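Rirnby Bookings review

Rirnby Bookings is a WordPress plugin for taking appointments and room reservations. I installed it in December on the site of Drekberg, a small guesthouse with a laundry service, and it has been running there ever since.

Setup took 40 minutes, most of it spent on opening hours. You add your services, set a length and a price for each, and drop a block on any page. The calendar picked up our theme fonts without extra CSS. Guests can book without making an account, and confirmation emails went out properly from the first day.

The free version covers one calendar. We needed the paid one for separate rooms and for deposits. It handled 233 bookings with one double entry, which I traced to a caching plugin - excluding the booking page fixed it.

Reports are the weak part. You can export to CSV, but you can't filter by service first, so I end up sorting in a spreadsheet. 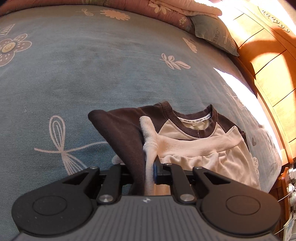
Each service gets its own photo, and the plugin crops it square whether you like it or not. A bundle of clothing on a bed works well enough cropped square, with the clothes near the middle. Wide room photos lose their sides, and there is no focal point setting.

Support answered both of my tickets within a day. I'd pay for another year, mainly for the deposits.

Zuzanna Brzozowska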